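The slow work of closing a wound

18 shares | 7 comments

Most people never think about the stitching. Ekrem Gökçe has taught it for 19 years, and he starts each August course in Girkby with thread - how to hold it, how much to leave, when to stop pulling.

"Too tight and you starve the edge," he says. "Too loose and it gapes."

Trainees tie over 200 knots before he looks at their speed. 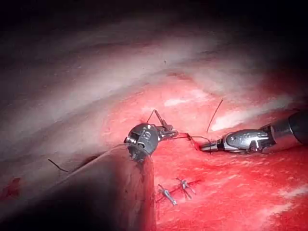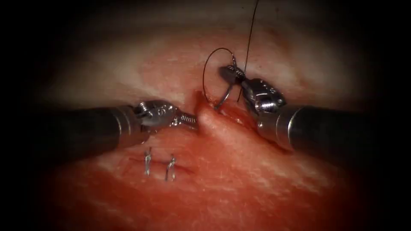
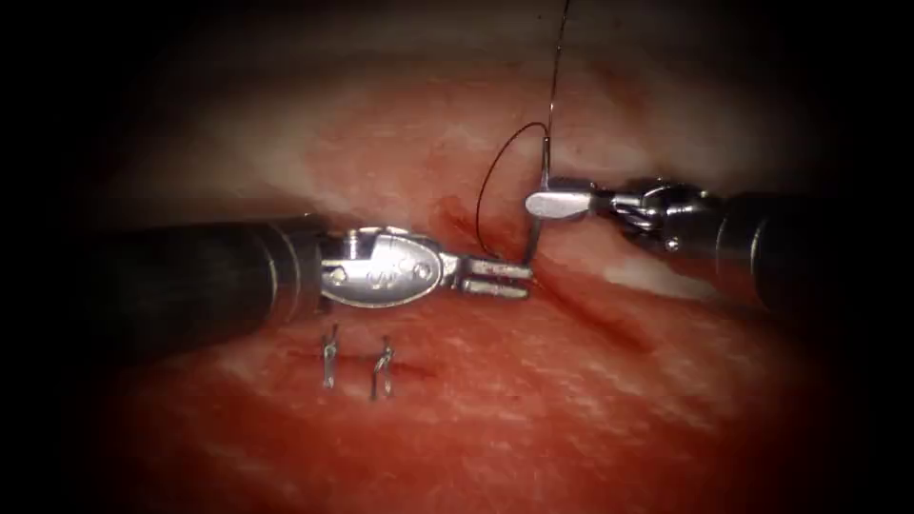 What the thread does

A stitch holds two edges together while the tissue heals. Gökçe wants the line even and the tails short. He keeps a tin of 70 practice threads from his own training in Petonitz, most of them badly knotted, and passes it round on the first morning.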